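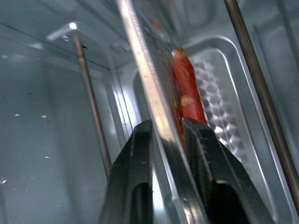
Sausages in the Small Oven: Frequently Asked Questions

Last updated Jul 16, 2021

We get asked about sausages more than anything else on this site, usually by people who have just bought a countertop oven and have read the box. The box is optimistic. These are the answers we give, including the ones where the answer is that we don't believe it.

Can you really cook sausages properly in a little oven?

Yes, with the usual caveat about what "properly" means to you. If you want the dark, sticky, slightly burnt side that comes from a frying pan, a small oven will disappoint you. If you want sausages that are cooked through without you standing over them, it does the job as well as a big oven and heats up sooner. Claims that it does the job better are advertising.

What temperature?

For ordinary raw pork sausages of the thick sort, 180 on the dial. The trouble is the dial. We put an oven thermometer in a Lendberg that was set to 180 and it settled at 160, and it stayed there however long we left it. Another make we tried went the other way. Buy a cheap thermometer, hang it off the rack, and believe that instead of the knob. If your oven has a fan, start lower and look sooner.

How long?

For thick raw ones, 22 minutes is where we start checking. Please don't read that as "22 minutes and they're done". It depends on the sausage, on how many are in there, and on whether they went in straight from the fridge. The times printed on packets are written for a full-sized oven that has been properly warmed up, and we have found them short more often than long.

How do I know they're cooked, then?

Use a probe thermometer, pushed in from the end towards the middle. Colour is a poor guide. Some sausages are bright red before they go anywhere near heat and stay bright red afterwards, and some pork ones keep a pink tinge when they are perfectly safe. "Juices run clear" is advice that sounds sensible until you try to judge a teaspoon of liquid under a kitchen light. If you haven't got a probe, cut the fattest one in half and look at the texture, which should be firm all the way through.

What about hot dogs and frankfurters?

These are normally sold already cooked, so you are only reheating them, and they want less time than raw ones. Read the packet to be certain which sort you've bought. They should be steaming hot in the middle. Left in too long they wrinkle, split and go leathery at the ends, and no amount of mustard hides it.

Should I prick them?

No. We have done batches pricked and unpricked side by side and the pricked ones were drier. People say it stops them bursting. Ours burst when the oven was too hot, pricked or otherwise. Turn the heat down and give them longer.

Do I need oil?

For pork, no, there is plenty of fat in there already. For chicken or vegetarian ones, a wipe of oil on the tray helps with sticking. Spray oil in a can costs far more than the same oil on a bit of kitchen paper, and some tray makers say it leaves a gummy film on non-stick coatings.

Is a dimpled tray any better than a flat one?

The theory is that the raised bumps hold the food up a little so that air and fat can get underneath. We were ready to dismiss this completely and have ended up dismissing about half of it. Sausages do stick less on a bumpy surface, because less of them is touching the metal. They do not come out crisper, as far as any of us could tell. They also brown in small spots instead of a stripe, which some people dislike.

The other thing in its favour is that round food rolls less. If you've ever pulled a flat tray out in a hurry and had everything run to the front, you will see the point.

Against it: every one of those bumps has an edge, and fat dries around each of them. See the cleaning questions further down before you spend any money.

What about a tray with a raised rim?

Get one. We can't think of a case for a rimless sheet with sausages. The fat has to go somewhere, and without a rim it goes on to the floor of the oven, or on to the lower element, and then you have smoke.

Can I put a second pan in at the same time?

You can, if it fits with air around it. In most small ovens it doesn't, or only does if the two overlap, and then whatever is underneath steams. The adverts show a whole dinner going in at once. Measure the inside of your oven before you believe them, and measure it with the door shut in mind, as handles catch on the glass.

How close to the elements is too close?

If fat can spit straight on to a hot element, it's too close. In a small oven the bars are never far away, so use the middle position if you have one and the lower one if you haven't. The top position is for toast and for melting cheese while you stand and watch. A sausage left up there will be black on one side and raw in the centre.

Do I have to turn them?

Once, about halfway. Tongs are best, preferably ones with soft or rounded tips, as thin metal ones tear the skin and scratch the tray. A fork does the same as pricking. Shaking the tray works on a flat one and hardly at all on a dimpled one.

Should I line the tray?

Greaseproof paper is fine if it is cut to fit and the sausages are holding it down. Loose corners lift up when there's a fan, and near an element they can catch. Check the temperature printed on the roll as well - several brands stop short of what a small oven can reach. Many of the sheets we've looked at give 220 as the limit, and none of them mention how hot it gets right next to the bars.

Foil over the rack is a bad idea. It blocks the air and reflects heat on to parts of the oven that weren't meant to have it. Foil on the crumb tray is something makers often warn against too, so read the booklet before you do it.

What are the brown smudges on my pan, and do they matter?

Almost always it is fat that has been heated over and over until it has turned into something like varnish. It's ugly and it is harmless. Orange-brown spots are more often the same thing in a thinner layer, or sauce or paprika from the sausage. Rust looks similar, so rub it with a damp cloth: rust tends to come off as a powdery orange mark and feels rough afterwards, whereas old fat just sits there.

How do I get them off?

Soak the pan in hot water with washing-up liquid while you eat, then scrub with a nylon brush. For the stubborn bits, a paste of bicarbonate of soda and water left on for an hour. That removes most of it and we have stopped caring about the rest.

We tried a good many of the tricks that go round online. Vinegar and bicarb together fizzes nicely and then you're left with slightly salty water. Tomato ketchup did nothing on steel. Dishwasher tablets rubbed on with a wet glove did work, and also dulled the surface, so keep them well away from aluminium. The Sasa paste readers keep writing in about was no better than bicarb, at several times the price.

And the dimples?

An old toothbrush, in circles. Do it the same day. We know how that sounds, but fat that has been through the oven a second time holds on much harder, and then you are picking round each bump with a wooden skewer.

Does the oven need cleaning inside every time?

Wipe the floor and the door once it has cooled, and empty the crumb tray. The walls can wait for the weekend. Don't spray anything on the elements. If there is fat on them, unplug the oven, let it go completely cold and wipe gently with a damp cloth, then let it dry before you switch on.

Is it cheaper than using the big oven?

For a small batch, most likely. Don't expect much. The Plukska leaflet that came through a lot of doors this spring promised savings of 250 a year, and gave no hint of what anyone would have to be cooking, or how often, to get there. Look at the wattage on the back of each oven, think about how long each one is really switched on, and do your own sum. If you're cooking for six and need two batches, the big oven probably wins.

Which sausages do you use for testing?

Whatever is cheapest and thick, plus the Benítez red ones when we can get them. The red ones are useful as they leave colour on everything, so you can see afterwards where the fat went. They are also fairly salty, and we wouldn't put them in front of children every week.

Can I cook them from frozen?

Only if the packet says so. If it does, add time and use the probe. Frozen sausages stuck together in a lump need to be separated first, and cooking them as a lump until they come apart leaves you with some overdone and some nowhere near.

Are you paid by any of these firms?

No. We buy the trays and ovens ourselves and sell them on second-hand afterwards, at a loss. We have turned down free ovens on two occasions, and one of them looked quite good.

Why isn't my question answered?

We have had over 3,000 messages through the contact form and many of them ask which model to buy. We don't do a list of winners. Models change faster than we can wear them out, and a week of cooking doesn't tell you whether a door hinge will last. The page on toast and crumpets is being rewritten and should be back in September.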